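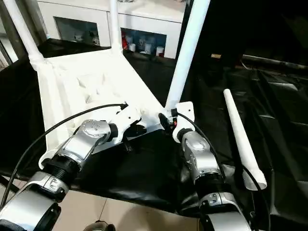

Re: [flatpack-swap] white plastic stools, legs dont stay in

On an October evening a list member wrote:
> Bought 2 of the Zudia stools from Flikwood. Legs push into the
> underside of the seat but one keeps dropping out when I lift it.
> Glue? Or send back?

No glue yet. Flip it over on something soft first — old sheet, plastic, whatever — and do all four legs from that side. Push and twist, lean on it a bit. Wide end goes to the seat, narrow end is the foot. Easy to get wrong at 11 at night, ask me how I know.

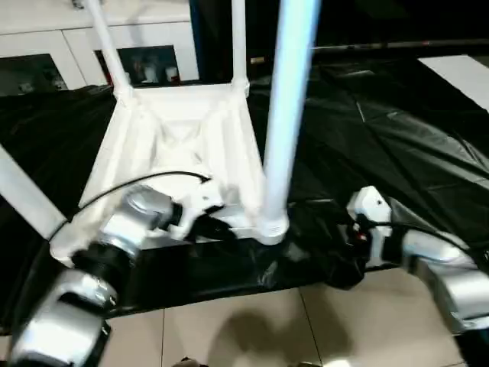
Upside down on black plastic, all four legs on.

If one still wobbles, wrap a turn of plumbers tape round the end and try agian. Worked on mine, the Meser one, had it over 2 years.

Wouldnt bother with the return. Flikwood wanted the orignal box and I'd already cut mine up.

Spare legs — Valdebenito had some, part 309 I think. Check before you order.

Gotta run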